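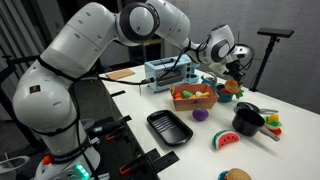
Figure 6. Toy kitchen set on the white tabletop, with the basket of produce in front of the toaster oven and the baking tray in the foreground.

4.2 Does a play kitchen tell us anything about tidying?

Earlier work treats the toy kitchen as a small copy of the real one, and claims about how people put food away are built on it with little hesitation. We doubt the copy is that close. In the layout of Figure 6, the tomato, pepper, garlic and corn share one woven basket, while a purple vegetable lies on the bare table just in front of it. Koyama and Macapagal would score the purple piece as "misplaced." But misplaced by whose rule? A cook in the middle of a meal leaves things out on purpose, and their scheme has no code for that.

The cup raises a similar problem. An orange vegetable with leafy fronds at the rim of a teal cup can be read as storage, as serving or as plain play, and our two raters split on such cases more often than on any other. Of the 900 layouts in the Buenaventura set, 59 were dropped for this reason alone. Van Acker argues that the loss is small. We are less sure — the dropped layouts are the ones where the objects have more than one sensible home, and those are the ones a theory of tidying should explain.

Scale is a further worry. The baking tray and the toaster oven do suggest cooking, but a suggestion is weak evidence. Until the same coding is tried in working kitchens, we would treat the agreement scores in Section 4.1 as a fact about toys.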